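# Nunine suture planner, version 2

Jostircombe sells Nunine as a planning and perception layer for two-arm suturing. It tracks the thread, picks the next grasp and hands both wrists a path. We ran it on closed and half-closed incisions, and I'd treat the brochure with care.
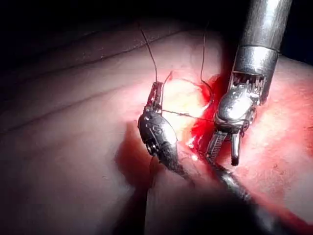 Thread tracking is the main claim. It holds up while the strand is taut - slack is another matter, and the confidence score doesn't drop when it should.

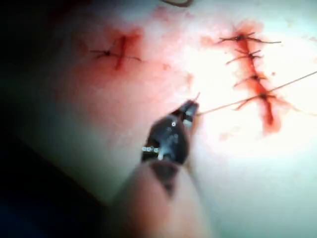

*Four stitches on the longer incision, one on the shorter.*

The log viewer is good. Nisha Tiwari replayed 233 grasp plans in it and could see why each one was chosen, which is more than Hameck's tool offers.

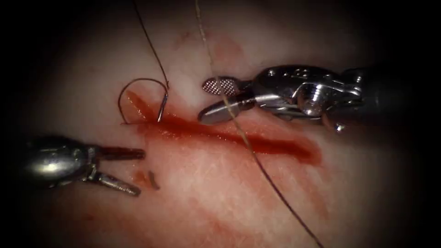 **Does it replan if the needle shifts?**
Only between motions. Once a path has started, it runs to the end or stops.

Setup took us over 14 hours, mostly camera calibration. The manual skips hand-eye error altogether. 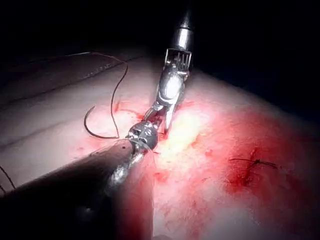 Loops are where I'd want proof before paying. The planner treats a crossing as a single point, and Jostircombe has promised a fix for October. Ask for the test data first.

Questions: Geeta Sengar, tooling desk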